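Final Report: Adding a Mobile Wallet to the Tidia Campus Store App
Group members: Siv Engström, Guilan Ye, Stellan Lie
Course supervisor: Naomi Swai
Submitted June 9, 2023

1. What we were asked to do

Tidia is the app students use to order from the campus store and pick up at the counter. Until this spring you could only pay by typing in a card number. The assignment was to add a wallet button, so a buyer could pay with a card already stored on the phone, and to find out whether it made checkout better. The word "better" was in the assignment and was never defined. We come back to that in section 4.

The wallet part came from Clalari, a payment kit with a free test mode. The other candidate was Howlader. We dropped it after two days, mainly over its documentation, which described screens that were not in the version we downloaded.

2. How the payment works

The buyer taps the wallet button on the cart page. The phone shows its own payment sheet with the card, the total and the pickup counter. The buyer approves with a face, a finger or a passcode. The phone then hands the app a token, the app passes the token to our server, and the server asks Clalari to charge it. The app never sees the card number.

That last sentence gets repeated in every sales page we read, usually with the word "secure" close by. It is true as far as it goes. It says little about the rest of the app. Our own server kept full order histories in a plain log file until week six, when Guilan found it while looking for something else. A wallet button would have done nothing about that.

3. Building it

The button took an afternoon. The remaining weeks went to refunds, canceled orders and the question of what to do when the phone loses its connection between approval and charge. In our first version the buyer could end up with an approved payment and an empty order page. We fixed this by creating the order before the sheet opens and marking it as waiting. Stellan wrote a cleanup job that removes waiting orders after four minutes. We are not sure four is right. We picked it because three cut off one of our testers.

Store items come from Denent, the inventory service, and its prices sometimes arrive late. If a price changes while the payment sheet is open, the sheet does not update. We block the charge and send the buyer back to the cart — clumsy, but we could not find a cleaner way.

4. Results

We ran 465 test orders in Clalari's test mode. Two of them failed at the charge step and we could not reproduce either one. Wallet orders were faster to complete than typed-card orders, as anyone would expect, and we don't think this finding is worth much. Most of the orders were placed by the three of us, and we knew where every button was. Real buyers forget passcodes and change their minds about sizes.

Sverre Hovland, who manages the store counter, hoped the wallet would shorten the noon line. We saw no sign that it would. People in that line have already paid. They are waiting for someone to find the order in the back.

5. Item pages

The cart page needed larger item photos so that buyers could check what they were paying for before the sheet covered the screen.

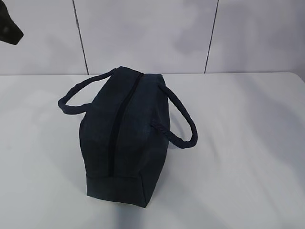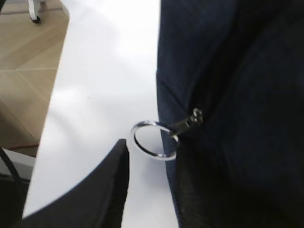

Navy fabric and its zipper hardware.

Larger photos made the cart page slower to open on older phones, and we ended up loading them after the wallet button appears. Siv argued for dropping them altogether. Her point was that a buyer who has reached the cart has already seen the item page. She may be right, and we have no data either way.

6. What we would change

We would test with people outside the group, and start doing it by the third week. We would also write down what "better" means before measuring anything. Speed was easy to measure, so we measured speed.

The store plans to decide in July whether to turn the wallet on for real orders. Our recommendation is to wait until the two failed charges are explained. The refund screen also needs work: it still shows the buyer "success" as soon as the request is sent, even though the money may not have moved yet. The code and the test log are in the course folder, with the order histories removed.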